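How to find out who makes the decisions in your church

Print this page | E-mail this page

This guide is for ordinary members of independent churches who want to know who appoints the pastor, who can dismiss him, who sets his pay and who owns the building. It deals with churches that stand on their own or belong to a loose network. If yours is part of a denomination with published rules, start with those.

You will need a notebook, a few evenings and access to the church's papers.

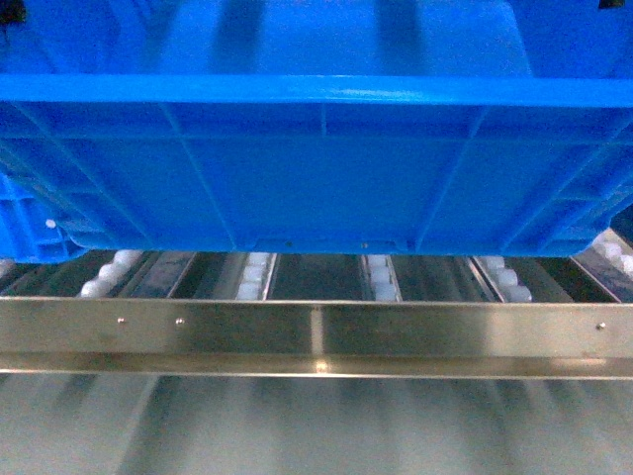
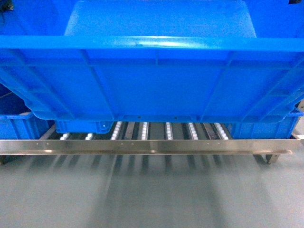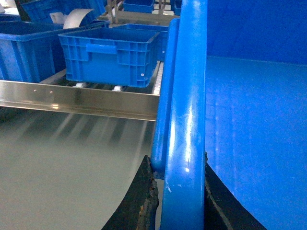 Start by collecting everything in one place. At Pevwood the papers were spread over the vestry, the office and two private houses, and we wasted a month reading them in whatever order they turned up. Sort them by year before you read anything. Cardboard boxes had split on us by then, and I would now use a rigid open crate with a thick rim and ribbed sides, like the blue one on the rollers, with card dividers for the years. Keep a list of what came from where so that it can all go back.

Step 1. Find the governing document

It may be called a constitution, a trust deed, articles or simply "the rules". Every later document depends on it. Ask the church secretary in writing for the current version and for any amendments. Give the date you asked and keep a copy of your letter.

Do not accept the membership booklet in its place. The booklet at Pevwood said that the elders "serve the congregation under God". The trust deed said that the elders could be removed by a vote of the members at a meeting called for that purpose. Most people in the church had read the first and had no idea the second existed.

If you are told that the document is confidential, ask who decided that, when, and where the decision is recorded. If the church is a registered charity, check whether the regulator can let you have a copy.

Step 2. List every body that is named

Go through the governing document with a pencil and underline each group or office: members' meeting, trustees, elders, deacons, pastor, secretary. Write each one at the top of a separate page. Under it put:

- how people get on to it
- how long they serve
- who can remove them
- what it is allowed to decide without asking anyone else
- how many must be present for a vote to count

Leave blanks where the document is silent. The blanks matter as much as the rest. Our deed said nothing at all on how long an elder served, and Stuart Kettle, who went through it with me, spotted that I had written "three years" from memory.

Step 3. Make the same list from practice

Now do it again using only the minutes, the notices and the annual reports. Ignore what the rules say for the moment. Who signed the last lease? Who approved the last pay rise? Who was in the room when the youth worker's post was cut?

Minutes are dull and you will be tempted to skim. Read them in order. We had 348 pages covering a little under twenty years, and the change we were looking for was in a single line on page 105, under "any other business": the trustees agreed that in future the senior pastor would nominate new trustees. There was no members' vote, before or after.

Step 4. Draw the chart yourself

Draw it on a large sheet, one box for each body. Use a solid line where one body can appoint or remove another, and a dotted line where one only advises another. Do not use the church's own chart as a base, and do not copy its wording. Phrases such as "accountable to" or "covered by" should go in only if you can point to the clause that says what the accountability consists of.

Draw a second chart from your Step 3 list. Put the two side by side and mark each difference with a number.

Check these points in particular:

(a) Is there any person who appears on the second chart with no line above them?

(b) Do the people who set the pastor's pay depend on the pastor for their own place or salary?

(c) Are husband and wife, or parent and child, counted as two separate votes on a small board?

(d) Are outside advisers named? If they are, have they ever met without the pastor present?

Step 5. Put your questions in writing

Write one letter, no longer than 2 sides. Yvonne Pilkington read the first draft of ours and crossed out every adjective, and it was a better letter afterwards. Quote the clause, quote the minute, and ask which of them the trustees are following. Leave motives out of it. You do not know them and the letter does not need them.

Send it to the secretary and ask for it to be put before the next trustees' meeting. Allow a reasonable time for a reply. Do not circulate it to the congregation while you wait.

Step 6. Bring it to the members

If there is no answer, look at how a special meeting can be called. Many governing documents let a certain number or proportion of members require one. Read the clause twice, especially the notice period. Ours had to be given out at a service in June to be valid, and a first attempt failed on that alone.

Take enough copies of both charts for everyone. We printed 300 and had some over. Ask someone who had no part in the research to take the chair, and have the clause read aloud before anyone speaks to it.

Return the papers, with your list, the same week.

Contact | Copyright Pevwood Members' Pages | Back to top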